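Chapter 4
Baskets, Bins, and Trays

Every storage plan comes down to containers. Shelves and cabinets divide a room into large spaces, but most household goods are small, and small goods need something to hold them. This chapter covers open containers: what they are made of, how deep they should be, and where they belong. Lidded boxes are covered in Chapter 13.

You will need a tape measure and the inventory sheet you filled in at the end of the last chapter. Students at the Ravville site should also bring the floor plan of their practice room.

Woven baskets are among the oldest containers still in daily use. A shallow one with a thick rolled rim is easy to lift and lets you see the contents at once. It suits soft, light items that are picked up and put back often. Weaving does have limits. Small parts slip into the gaps, and crumbs collect in the floor of the basket. 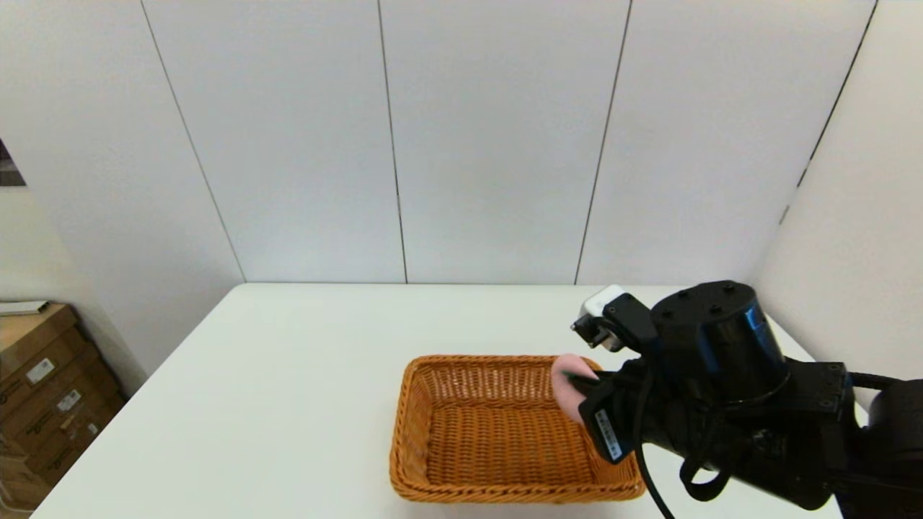 How deep should an open basket be?
Match the depth to the tallest item you plan to keep in it. If items must be stacked more than two layers high, choose a wider basket or split the group in two.

Bins are deeper and usually have straight sides, so they fit closely together on a shelf. Leave enough room above each bin for a hand to reach in. On a shelf 24 inches wide, plan the bins before you buy them, and measure the outside of the bin as well as the inside.

Trays have the lowest sides of all. They keep a group of items together on a counter or table and can be carried to another room in one trip.

Key terms: rim, footprint, nesting, open storage

4.1 Measuring a Container
Begin with the footprint, the area the container covers when it is set down. Measure the length and width at the widest points, including any handles.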